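4. Where the folding runs failed

We trained the Plutinis policy on 607 demonstrations recorded with paired hand-held grippers, all on household clothing. Dark cloth was the weak spot from the start. Figure 1 gives the setting: a black garment lying crumpled on a pink flowered quilt, with folded clothes nearby.
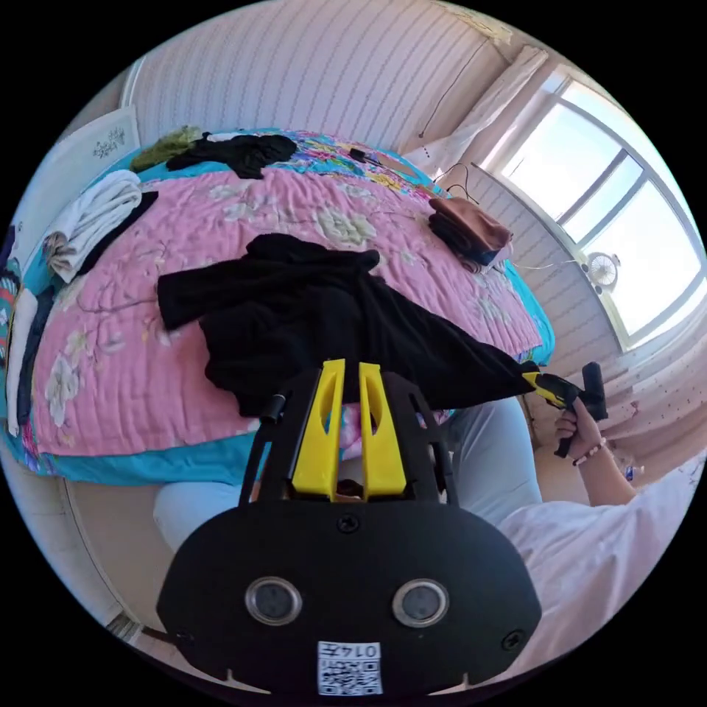 4.1 Slips counted as grasps

Homulico's success detector passed 96 of 100 robot trials. We doubt that number. On review, 42 of the passed trials showed the fingers closed on a fold of bedding — or on nothing — while the log read "held." In the demonstrations, black clothing also lies directly on the quilt.
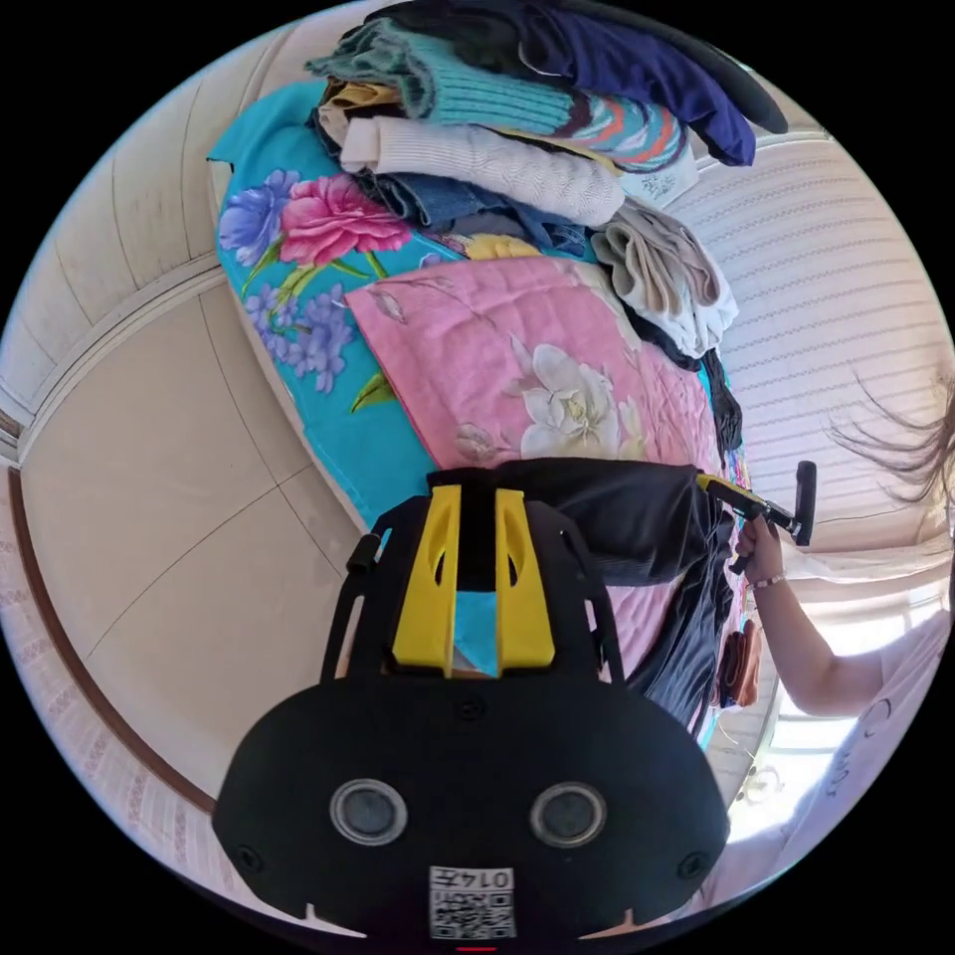 Piątek
Corresponding author, Varkcombe Robotics Group

Retraining on more of the same data did not remove the fault. We are not convinced that finger gap alone can tell a thin shirt from a pinch of quilt, and earlier claims that it can were tested on bare tables. Figure 3 shows black fabric bunched at the fingers.
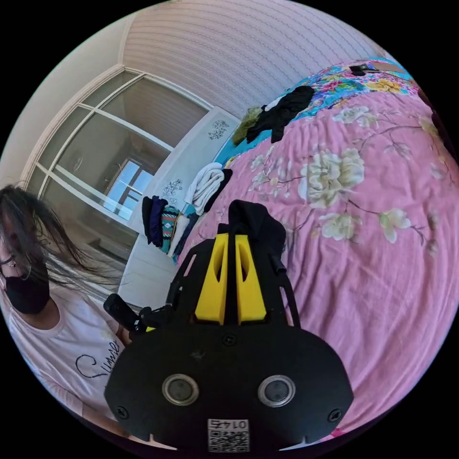

Figure 3. Black fabric at the yellow fingers of a hand-held gripper, beside the bed.

Until the detector is replaced, we report its output separately from the reviewed results.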